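Print this article
E-mail this to a friend

The benchtop years

I have now lived through one and a half kitchen renovations. The first was in a flat I shared in my twenties, when the landlord ripped out the stove in August and brought the new one in November. The second is mine, paid for by me, and I've been in it so long that the neighbour's kelpie thinks the skip is part of the street.

What I want to talk about is the benchtop. I had no opinions on benchtops before this. I had eaten toast off them, I had leant on them at parties, I had once dropped a full jar of beetroot on one and blamed the cat. Then a very patient designer at Cisneros, the kitchen place up past the hardware barn, asked me what "look" I was drawn to, and I said white, and she brought out 26 whites.

They had names, of course. There was a chalky one and a milky one and one that went faintly green if you stood near the window. I took home as many as would fit in my bag and spread them along the old laminate, which by that stage had a burn in it the shape of Tasmania, and I moved them about for a fortnight. I looked at them in the morning with the blind up. I looked at them at 11 at night in my dressing gown with the rangehood light on. I put a lemon on each one (everybody does the lemon, the designer told me later, and some people bring their own to the showroom!).

The trouble with white stone is that you start off wanting it plain and then you start wanting veins. Veins get under your skin. Grey ones look smart for a day and then a bit like a bank foyer. Gold ones I loved and my sister said they looked like a day spa in an airport. The ones I kept going back to were soft and pinky, a bit like the inside of a shell, and so fine you could lose them if the sun was on the slab.

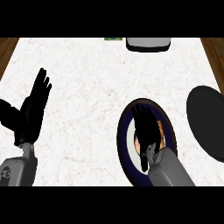
And then somebody says the word "etching" and you're off again. Real marble, as I could now tell you at a barbecue whether or not you'd asked, doesn't get along with acid. Lemon juice, vinegar, tomato, wine, all the things I'd reasonably expect to meet in a kitchen. They leave a dull mark you can feel with a fingertip. You can seal it, and the sealer will help with the beetroot, but it won't do a lot about the lemon. I found this out after two weeks of putting lemons on it.

So I rang around. A stone yard called Jidell, out among the panel beaters, let me walk up and down the slabs for an entire wet afternoon in borrowed boots. I recommend this to anybody, even if you've no intention of buying stone. The slabs stand up on their edges in racks like enormous toast, and you go sideways between them with your stomach held in, and every so often one stops you dead. There was a green one I still think about. I asked what it cost and then went and sat in the ute for a bit.

The bloke on the forklift had marble at home himself, it came out, and three kids. His was covered in rings and ghosts and he reckoned he'd stopped seeing them by the second Christmas. His wife had stopped by about the fifth. He told me that people who want a bench to look the same forever should get something else, and people who like an old leather couch will be fine. I've got an old leather couch. I drove home feeling I'd been given permission.

Then came the quote. I'd budgeted for the stone, but I hadn't budgeted for the edges. Did you know you pay for edges? You pay for edges, and for the hole where the sink goes, and for the smaller hole where the tap goes, and for the polishing around the inside of the holes. There was a line on the quote for $700 that just said "access", and when I rang up it was my front steps. I've since apologised to every courier who's ever carried anything up them.

While I was waiting I lived with a sheet of ply on two trestles, and I have to say I got fond of it. The kettle went at one end and the toaster at the other, and the washing-up happened in the laundry trough. I cooked on a camp stove. I did a quite decent risotto on it one night, standing up in my parka with the back door open for the steam, and felt like a pioneer until the gas ran out.

The cabinets arrived in the middle of all this, flat, from Jitberg, in 24 boxes. I'd told the fitter I would put them together myself to save a bit. He was very kind about it. I got through two drawers and a corner unit, and the corner unit went together beautifully apart from opening towards the wall. He redid it while I was at work and we've never spoken of it.

If you want my advice, and my friends certainly don't any more, here it is. Get the biggest sample they'll let you have, and lay it flat. All those little squares look lovely held up in your hand like a playing card, but you're never going to see your bench that way. You'll see it lying down, with a cereal bowl on it, from a bit above and half asleep. Put it next to your floor as well. I've got old boards, quite orange ones, and three of my favourite whites turned mauve the minute I set them down in there. I'd never have picked it under the showroom lights.

Ask where the join will go. I didn't, and there's one to the left of the cooktop that I can find in the dark. It's neat work and visitors don't notice it. I point it out to them anyway.

And have a think about the tap before the stone's cut. Mine's a Dimulus, one of the tall curved ones, and I chose it the night before the template was done, off my phone, in bed. It's a good tap. It's also a good hand's width taller than I'd imagined and it hits the window latch, so the window over the sink now opens only if you swing the tap right round to the side first. My mother has asked me to leave a note up for her.

The stone went in at seven in the morning, four men and a lot of shuffling on those steps. Pinky veins, real marble, sealed twice. I put a board down for the lemons. I used a coaster for my tea every single time for roughly a month, and then one night I had people over, and in the morning there was a ring by the sink, very faint, a red wine glass by the size of it. I gave it a rub with my sleeve. I'm still waiting on the splashback, which was meant to come with the rangehood, and the rangehood's on a boat.

Print this article
E-mail this to a friend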